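Relludard Kitchen Starter Set: Owner's Guide
Section 4. Setting up a small prep station

4.1 Before you begin

The leaflet in the box promises a "complete prep station in seconds." It takes longer than that the first time, and I would not trust any guide that says otherwise. Allow 15 minutes. After a week of use you will do it without thinking, and you can ignore most of this section.

You will need:

Bamboo cutting board with strap
Yellow plastic knife
White soup spoon
Small green bowl
Cream tray
A damp cloth (not supplied)
A flat table or counter

The Farker edition of the set comes with a gray bowl in place of the green one. The steps are the same.

Note: Some sellers bundle the set with a bottle of Mondal board oil and call it required. It isn't. Any food-safe mineral oil will do the job, and a new board can go a few weeks with none at all.

4.2 Preparing the board

1. Peel off the paper band. If glue stays behind, rub it with a little cooking oil on a paper towel.

2. Wash both sides in warm water with dish soap. Wash both sides even if you plan to use one. A board that gets wet on one face only will cup, and the claim on the band that this bamboo "never warps" should be read as advertising.

3. Dry it with a towel, then stand it on its long edge overnight.

4. If you are oiling it, put on a thin coat, leave it for 20 minutes and wipe off what hasn't soaked in. A second coat on the same day does very little except make the board sticky.

CAUTION: Do not put the board in the dishwasher. The strap may survive. The board will not.

The brand mark is printed and will fade with scrubbing. Fading is not covered by the warranty and does no harm.

4.3 Laying out the station

5. Put the board down lengthwise, on the left side of the table if you are going to work from left to right. Left-handed cooks should reverse everything that follows. The old version of this guide told left-handed cooks to "adjust as needed," which is no help to anyone.

6. Check for rocking by pressing on each corner in turn. If the board moves, lay the damp cloth flat underneath. Folded paper under one corner is a poor fix and tends to slide out halfway through a lemon.

7. Keep the strap out from under the board. It is for hanging and has no other use.

8. Set the bowl on the other side of the table, level with the board. You want a clear stretch of table between the two. People like to fill that space with jars and phones, and then have nowhere to put anything down.

9. Place the tray at the near corner on the bowl side. Peels, seeds and ends go here.

10. Knife and spoon can both rest on the board while you work. A separate rest is sold under the Pelleck name. I have tried it, and it takes up room without keeping the table any cleaner.

4.4 Trying it out with a lemon

A lemon is a fair test of a plastic knife. The skin is tough enough to show up a bad edge, and the juice tells you quickly whether the table is level.

11. Roll the lemon under your palm, pressing lightly. Whether this gives more juice is open to argument. It does soften the fruit, and a softer fruit is easier to slice with this knife.

12. Cut off one end and drop it in the tray.

13. Hold the lemon with your fingertips tucked under and saw with long strokes. Pushing straight down squashes the fruit and sends the knife sideways.

14. Cut slices of an even thickness. The leaflet asks for 6 from a single lemon, "paper thin." You won't get paper thin with plastic. Three decent ones will do for a pitcher of water.

15. Leave the slices at the left end of the board, to the left of the knife.

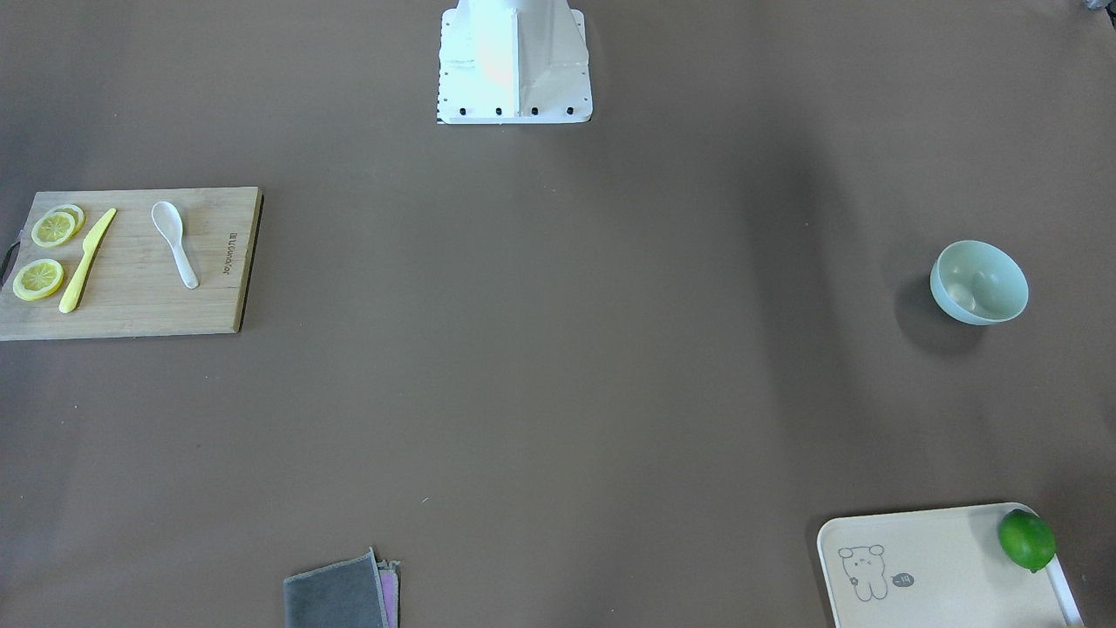
16. Move the slices to the bowl with the spoon. It has a wide, deep end, so some juice will come along too. If you want the slices dry, use your fingers.

17. Pour off any juice left on the board before it reaches the edge. This board has no groove, whatever the drawing on the carton suggests.

CAUTION: The knife is described in the leaflet as "safe for all ages." It is less sharp than a steel one, and that is as far as I would go. It will still cut a finger if enough weight is put on it. Stay with children who are using it.

4.5 Cleaning up

18. Empty the tray first, while you remember.

19. Wash the knife, spoon, bowl and tray in warm soapy water. Lemon left on the board overnight can leave pale spots, so wipe the board down the same evening.

20. Hang the board by its strap once it is dry. Use a proper hook. The adhesive kind lets go in a steamy kitchen.

4.6 If something isn't right

The board smells of lemon or onion. Rub it with coarse salt, rinse, and dry on edge. The charcoal bags sold for this purpose made no difference that I could find.

The knife skids on the skin. Start the cut with the tip, then lay the rest of the blade into it. The edge cannot be resharpened at home.

A part is missing. Check under the cardboard insert before you write in. The spoon is usually there. Replacements are listed under part 108 in the back of this guide, and the spoon and knife are sold only as a pair.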